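Progress report, second period
Community Repair and Reading Room, Plellia district
Prepared by Zdenka Vlachou, project coordinator
For: Ainhoa Quintana, small grants desk, Darkano Fund

Dear Ainhoa,

Please find our report for the months until the end of September. I follow the headings you sent us after the first report, and I put the money part at the end, as you asked. Where I write "the Room", I mean the former post office on the ground floor, which we rent under the agreement you already have in your files.

1. Where we are now

The Room is open four afternoons a week, one more than in the first period. The new afternoon is Thursday, and it became the busiest one very fast. On this day the bus from the upper villages arrives shortly after lunch and goes back at half past six, so people have time to sit down, leave a thing for repair and read or use the computers until it is ready.

In this period 230 persons registered for a reader card. The card is free and we ask only for a name and a telephone number. Of the registered readers, 29 live outside the town. In the application we wrote that we hoped to reach the villages in the second year, so we are glad about this number, but we also know that a card is not the same as a visit. Many of these readers came once. We would like to telephone them during the winter and ask what would make them come again.

2. The reading part

The loan shelf was planned for fiction and children's books. The readers have asked for different things, mainly gardening, cooking, driving theory and books for learning German. We changed the second order because of this and spent less on novels. Aslı Kahraman made the new list and agreed a discount with the bookshop Radu. The delivery was late by three weeks and one box was wrong (it contained school atlases, which we returned). Everything is now labeled and on the shelves.

The reading hour for children continues on its old day. We tried to move it one hour earlier in spring, but the parents who work at the cannery could not come, and we moved it back. There are two groups now, divided by age. The older group wished to read a long book together and they chose a sea adventure with many chapters. They are slow with it, and they argue about every chapter — I think this is a good sign.

3. The room itself

The largest work of this period was the floor and the walls. You will remember that the old linoleum was damaged near the entrance and that the building inspector asked us to replace it before winter. Bogdan Iordache compared three offers and chose the one from Skadon, which was not the cheapest, but included the removal of the old material. The work took seven working days. During this time we closed the Room and lent books from the window, two hours each afternoon.

We discussed the colors for a long time. In the end we stayed with light wood for the floor, plain walls and dark tables, because the windows look to the north and the readers complained that the old green paint made them sleepy.
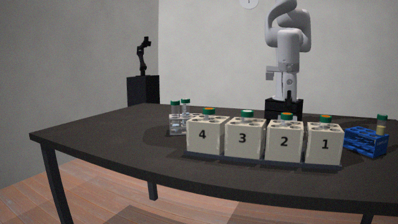
Dark table, light wooden floor and plain walls.

The heating is not solved. The two radiators at the back do not become warm enough, and the owner of the building says that the pipes must be cleaned first. He promised to do it at his own cost. I have this promise in a letter, but I have no date. Until then we keep the readers near the front, where it is comfortable, and we use the back for storage.

We also had a problem with the door. It is heavy, and older visitors could not open it when they carried bags. Karthik Sikder adjusted the closing arm and now it moves more easily. A real solution would be an automatic door, but it is outside this budget and I do not ask for it here.

4. The repair part

The repair afternoons are led by Karthik. People bring mostly lamps, kettles, radios, zippers and chairs. We do not accept gas equipment or anything with a damaged battery, and we have a written rule about this at the entrance.

The most difficult thing is still the waiting time. In summer some objects stayed with us for more than a month while we waited for a spare part. We introduced a simple paper ticket, and now each owner gets a call after two weeks, also when there is no news. The complaints became fewer after this.

We would like to teach more and repair less. At the moment the owner often leaves the object and goes to read, and Karthik works alone. From next period we will ask each owner to sit at the table for the first twenty minutes. Some of them will not like it.

Small parts and supplies were a source of disorder in the first period, and you noticed this during your visit. Aslı proposed a color system, and we are now introducing it in steps.
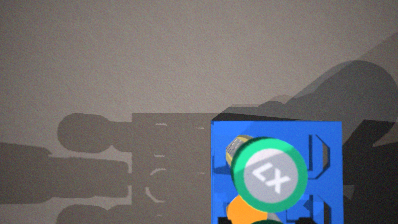 Green-rimmed cap above a blue rack.

5. People

Bogdan has reduced his hours and works with us only for the building questions. We thank him for the difficult spring. Aslı took over the book orders and the contact with the schools. We looked for a second person for the repair table and spoke with several candidates, but the hours are short and the pay is modest, so the place is still open. If you know somebody in the district, please send them to me.

6. Money

The floor and walls cost more than planned, and the books cost less. The two differences nearly balance each other. The detailed table is in the separate file with the invoices. I ask for your permission to move the unused part of the travel line to heating costs, in case the winter is cold. The travel line was meant for visits to the villages, but the municipality lets us use its car and we pay only the fuel.

One invoice from Skadon is still missing. They sent it to the old address, and they will issue it again.

7. Next period

We plan to call the village readers, to find the second repair person, to finish the sea adventure with the older group and to have warm radiators. The next report will come to you in the usual form. If you wish to visit again, the best time is Thursday after three, when the Room is full and you can speak with the readers directly.

With kind regards,
Zdenka Vlachou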